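遊びのデータから片づけを覚えさせる、目標ラベルの貼り直しの話

2020年1月18日　カテゴリ：模倣学習
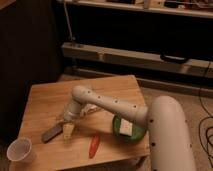
目的を決めずに遊んだだけの操作記録から、ロボットは頼まれた仕事を覚えられるのか。

覚えられます。記録を短く切り、それぞれの切れ端の最後の状態を「これが目標だった」とみなして学習させれば、かなりのところまで行けます。

というわけで、ここしばらく夢中になっている「目標ラベルの貼り直し」の話を書きます。去年の6月にFesenのコードを書き始めたころは、まさか自分がここまでこの手法を好きになるとは思っていませんでした。(Fesenは私が細々と作っている学習用の道具箱の名前です。前の記事で一度だけ触れましたが、たぶん誰も覚えていないと思うので念のため。)

机の上のものは、ずっと似たような顔ぶれでやっています。黄色いブロック、緑のボウルと白いブロック、白いカップ、それから灰色の平たいやつと、赤っぽい細長いやつ。見た目は地味なんですが、形がばらばらなので、つかみ方も押し方も変わってくるのが楽しいところです。

まず、普通の模倣学習のやり方から。

たとえば「黄色いブロックをボウルに入れる」を教えたいとします。素直にやるなら、人がアームを遠隔操作して同じ作業を何度も繰り返し、その記録から「この画像が見えたらこう動く」という対応を学習させます。作業がひとつならこれで十分うまくいきます。私も最初はそうしていました。

困るのは作業を増やしたくなったときです。ブロックをカップの横に寄せたい、ボウルから出したい、平たいものを奥に押したい。そのたびにお手本を録り直すことになります。しかも録っている側はだんだん飽きてきて、動きが妙にきれいに揃ってくるんですよ。毎回ほとんど同じ軌道、同じ高さ、同じ速さ。するとロボットは、その軌道からちょっと外れただけで途方に暮れます。お手本の中に「外れたあとどう戻るか」が入っていないので、無理もないです。

そこで遊びのデータです。

やることは単純で、作業を決めずにアームを動かし続けて、全部記録します。つかむ、置く、押す、つつく、倒す、起こす。つかみ損ねてもそのまま続ける。持ち上げたけれどやっぱりやめて戻す、というのもそのまま残します。指示書もなければ成功の判定もありません。開始と終了の区切りだけは機械的に入れて、1本ずつ保存していきました。溜まったのが107本です。

もちろんこのままだと何を教えたいデータなのか分かりません。どこにも「目標」が書かれていないからです。ここで貼り直しが出てきます。

ある記録から、途中の時刻を適当に選びます。そこから少し先の時刻も選びます。最初の時刻の画像を「現在」、先の時刻の画像を「目標」と呼ぶことにして、その間の操作を「現在から目標に行くためのお手本」とみなす。これだけです。操作していた本人が何を考えていたかは関係ありません。たまたまそうなった結果を、後から目標だったことにしてしまうわけです。

初めてこの考え方に触れたとき、ずるいと思いました。矢を射てから的を描くようなものですから。でもよく考えると、これがちゃんと理にかなっているんです。学習させたいのは「ある状態から別の状態へ行くにはどう動けばよいか」という対応であって、その状態にどんな意味があるかは、使うときに人が決めればいい。ブロックがボウルの中にある画像を渡せばそこへ向かい、カップの隣にある画像を渡せばそちらへ向かう。ひとつのモデルで済みます！

それに、元の記録は1本から何通りにも切れます。切る位置も長さも変えられるので、短い目標と長い目標を同じデータから取れます。今回は重なりを制限して、さらに手先がほとんど動いていないところを捨てて、それでも964個以上の切れ端が残りました。録画にかけた手間を思うと、この増え方はちょっと感動ものです。

モデルのほうはTianと呼んでいます。特別なことはしていません。現在の画像と目標の画像を同じ畳み込みネットワークに通し、出てきた特徴と手先の位置、グリッパの開き具合をつないで、少し先までの動作を再帰型のネットワークで出します。重みを共有しているのは、現在と目標で「ブロックがある」の表現を揃えたかったためです。別々にした版も試しましたが、学習曲線の落ち方が鈍くて早々にやめてしまいました。

ひとつ工夫らしい工夫をしたのは、同じ目標に対して動き方が複数あるときの扱いです。

遊びのデータには、右から回り込んでつかんだ記録も、左から回り込んでつかんだ記録も混ざっています。単純に平均との差を小さくする学習をすると、モデルは律儀に真ん中を取ろうとして、ブロックの真上からまっすぐ突っ込んできます。見ていてかわいそうになるくらい真面目に間違えます。これを避けるために、出力をひとつの値にせず、混合分布にしました。動作の候補がいくつかの山として出てきて、そこから選ぶ形です。山の選び方を毎ステップ変えると今度は右へ左へと揺れるので、いったん選んだら少しの間は同じ山に付き合う、という決まりも入れました。

この「少しの間」の長さが本当に効きます。短すぎると震える。長すぎると、ものがずれたのに気づかずに空をつかむ。適切な長さは動作の種類によって違っていて、近づくときは長め、つかむ直前は短めがよさそうです。いまは手先の速さから自動で決めています。雑な方法なのに、入れた日から動きが目に見えて落ち着いて、思わず声が出ました。

さて、結果です。

比べたのは2つの条件で、片方は作業ごとに録ったお手本だけで学習したもの、もう片方は遊びのデータを貼り直して学習したものです。ネットワークの構造は同じ、学習の回数も同じにしました。評価では目標の画像を渡して、アームがその配置に近づけたかどうかを見ます。ものの置き方は毎回変えましたが、両方の条件で同じ配置を使っています。

Tianの貼り直し版は、28回の試行でほとんどの目標にたどり着きました。「ほとんど」と書いたのは、成功の線引きがまだ甘いと自分で思っているからです。ボウルの縁に引っかかった状態をどう数えるかで数字が動いてしまうので、きちんとした成功率は判定の基準を固めてから出します。一方、作業ごとのお手本だけの版は、お手本に近い配置では見事なのに、ものの位置が少し変わると急に怪しくなりました。この傾向は線引きをどう変えても揺らぎませんでした。

いちばん嬉しかったのは成功した回より、つかみ損ねた回です。貼り直し版は、グリッパが滑ってブロックが倒れても止まらないんです。いったん少し上がって、向きを変えて、もう一度下りていく。こんな動きをお手本として録った覚えはありません。でも遊んでいる最中に倒しては起こしていたので、データの中にはいくらでも入っていたわけです。あの下手な操作が全部役に立っていたのかと思うと、録っていたときの自分を褒めてやりたくなりました。

うまくいかないところも書いておきます。

まず、遠い目標が苦手です。ブロックをひとつ動かす程度ならいいのですが、「ボウルの中身を出してから別のものを入れる」のように段階が挟まると、途中で何をしたらいいか分からなくなります。切れ端の長さに上限があるので、その長さを超える計画は一度も見たことがない。当然といえば当然です。途中の画像を中間目標として順に渡してやると進むのですが、それを人が用意するのはちょっと悔しい。

それから、目標画像のどこが大事なのかをモデルが知りません。ブロックの位置だけ合わせてほしいのに、アームの最後の姿勢まで合わせようとします。切れ端の最後の画像にはほぼ必ずアームが写り込むので、そこまで含めて目標だと思ってしまうんですね。ものは正しい場所に収まっているのに、アームがそろそろと目標画像の姿勢へ寄っていくのを見ると、几帳面だなあと思います。目標の側だけアームの領域を塗りつぶす実験を始めていますが、塗りつぶした跡を手がかりにしている気配があって、まだ信用していません。

平たいものも難しいです。背の高いブロックなら位置が多少ずれていても指がかかるのに、机にぴたっと寝ているものは高さの誤差がそのまま失敗になります。机を押してしまうのが怖くて、操作のときに私が無意識に避けていたのも大きそうです。記録を見返したら、平たいものに触っている時間が明らかに短い。遊びのデータは偏りがないように見えて、遊んだ人の好みがしっかり入っています。この点は論文を読んでいるだけでは実感できませんでした。自分の手の癖がヒストグラムになって出てくるのは、なかなか恥ずかしい体験です。

対策として、次に録るときは「さっき触ったもの以外を触る」という緩い縛りだけ入れてみるつもりです。縛りすぎると遊びでなくなってしまうので、そのくらいで。

データの質と量についても少し。録画を始めたころは、失敗の場面を後で取り除くつもりでいました。きれいな部分だけ選んだほうが学習にいいだろうと。試しに選り分けた版を作って学習させたら、全部使った版より立て直しが下手になったんです。切れ端の数が減った影響もあるので、これだけで断言はできません。数を揃えた比較はこれからやります。ただ、捨てようとしていた部分をもう捨てる気にはなれません。

目標を言葉で渡す方向にも興味があります。画像の目標で覚えておいて、切れ端のごく一部にだけ「ボウルに入れて」のような短い文を付けて、両方を同じ空間に写す。原理としては難しくなさそうですし、うまくいけば目標画像を用意する手間がなくなります。Hokenholmの勉強会でこの話をしたら、文を付ける作業のほうが大変では、と言われました。確かに。けれど全部に付けなくていいのが肝なので、ここは粘りたいです。

コードは整理中です。切れ端を作る部分はFesenの中で独立しているので、先にそこだけ出せるかもしれません。Valtitsideの計算機で回しているときの設定が入り込んでいて、それをはがすのに手間取っています。

最後に、同じことを試す方のための覚え書き。現在と目標の時間差は、固定せずに幅を持たせてください。固定すると、目標がすぐそばにあっても律儀に同じ時間をかけて向かうようになります。時間差をモデルに入力として渡すのも試しましたが、私のところでは渡さないほうが素直に動きました。それから検証用のデータは、必ず元の記録の単位で分けること。切れ端にしてから無作為に分けると、ほぼ同じ画像が学習側と検証側の両方に入って、検証の損失が夢のように下がります。私はこれに丸ごと引っかかって、しばらく浮かれていました。

次回は、目標側のアームを塗りつぶす実験の続きを書く予定です。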